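Seltdale cell notebook -- wrist camera, again
Monday, December 31, 2018
2 min read 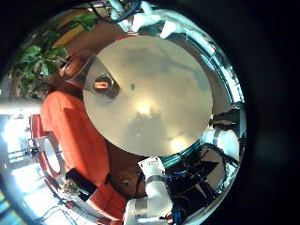 View from the wrist camera, arm at park. White arm segment at the bottom, cable mass to the right of it.

Last working day of the year, so naturally fault 422 came back at ten past nine. Camera drops out when joint 4 swings past the park position, then returns as if it had never left.

Reseated the wrist connector. No change. Swapped in the spare Kälin lead, which Dörte swore was good in March. It may have been good in March.

Found the likely culprit after lunch: a tie pulled tight enough at the elbow to pinch the camera lead. I would like to blame Ottilie, but the tie is my color and my knot. Cut it, left a hand's width of slack, ran the park move 10 times with no dropout. That proves very little -- it once behaved for a whole week.

Still to do:
- the black cables and blue wires at lower right need sorting before anyone adds more
- glare on the pale disc; try shorter exposure before touching the lights
- Lærke wants the old lead kept, bagged and labeled BAD

Fault log left running over the holiday.

Recent entries
Zeteo controller: fan swap
Gripper pads, third set
Witov base bolts, torque check

Questions: Kathleen Ó Riain, room 1053 | Back to top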